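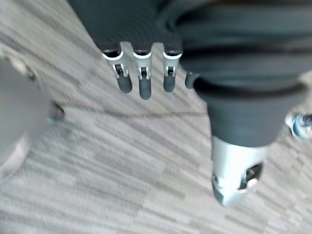
The warranty card is the least read document in the furniture trade, and the care label comes second. Both are written to protect the maker. A buyer who wants to know how long a sofa, a chair or a carpet will last, and what has to be done to it in the meantime, gets almost nothing useful from either. My argument is that household furnishings should be sold with a maintenance schedule, in the same way that a car or a gas heater is, and that the schedule should state the service life the maker designed for.

Start with what is supplied now. A typical care label on upholstery gives a cleaning code, a warning against direct sunlight and an instruction to consult a professional. The cleaning code tells you which class of solvent will not ruin the cover. It does not tell you how often to clean, what wear to expect at which year, or which parts can be replaced. The warranty will usually cover the frame for longer than the foam and the foam for longer than the cover, and it will exclude "normal wear" without defining it. Normal wear is the main thing that happens to a sofa.

Compare this with plant and equipment. I spent most of my working life writing service manuals, the last part of it for pump sets sold under the Stinora name. A pump manual lists every wearing part, its inspection interval, its replacement interval and the measurement at which it is considered worn. If a seal is allowed to weep at a certain rate before it is changed, the rate is printed. The owner can disagree with the interval, but there is an interval to disagree with.

Seat foam is a wearing part. It loses height and firmness under repeated load, and the loss can be measured with a straight edge and a ruler. Webbing stretches. Leather finishes thin out where heads and hands touch them.

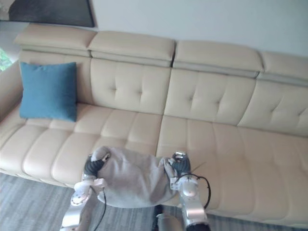
None of these processes is mysterious to the people who make the goods. Foam suppliers test samples by compressing them many thousands of times and recording what is left. The results sit in a specification sheet that passes between supplier and manufacturer and stops there. The retailer rarely has it and the buyer never does.

The usual objection is that use varies too much. A sofa in a spare room and a sofa in a house with two teenagers and a large dog do not age at the same rate. That is correct, and it applies equally to cars, which is why car schedules quote distance as well as time and carry a separate column for severe conditions. A furniture schedule could give light, ordinary and heavy use, with a sentence defining each. It would be imprecise. It would still be better than "avoid prolonged exposure".

A second objection is cost. My neighbour Sorin Stoyanova ran the upholstery shop at Grurngate until it closed, and she puts the case more strongly than any maker would. Her view is that nobody will pay for a seat core to be replaced when a whole new suite is on sale up the road. She may be right about the present. Her last quote for recovering a three-seater was 3174 dollars, and the customer laughed and left. But that price included stripping a cover that had been stapled and glued with no thought of it ever coming off. The labour was in the undoing. Replacement cores for the same model, had the maker sold them, would have come to 300 dollars and an afternoon. 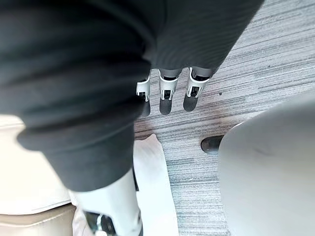
What a schedule would contain

It need not be long. Two printed pages would do for most items. The first should list the parts that wear, with the expected life of each under the three grades of use, and the sign by which an owner can tell that the part is finished. The second should set out routine care by interval: weekly, every 3 months, yearly. Part numbers go at the bottom, with a date until which the maker undertakes to supply them.

The date matters most. A maker who has to print it must decide on it, and a buyer comparing a Vidmar with a Pullach could then compare something other than the colour and the size of the discount. At present the showroom test consists of sitting down for a minute, which measures the only condition the sofa will never be in again.

Carpet should be included. Pile flattens along walking routes long before it wears through, and the useful advice (turn the furniture layout, vacuum across the pile as well as along it) is well known to fitters and seldom written down for customers.

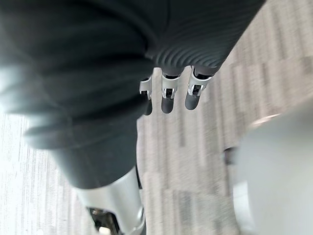

Who should require it

I would not begin with legislation. Governments are slow to define terms, and the first draft would be captured by whoever makes the cheapest foam. Large purchasers are a better starting point. Hotels, aged care operators and universities buy seating by the floor and already keep maintenance records. If their tenders asked for a schedule, the document would exist, and the cost of supplying it to households afterwards would be the cost of printing.

Retailers could then put it on the swing tag beside the price. Some would refuse. A buyer is entitled to draw a conclusion from that, and to ask the salesperson which part of the sofa is expected to fail first.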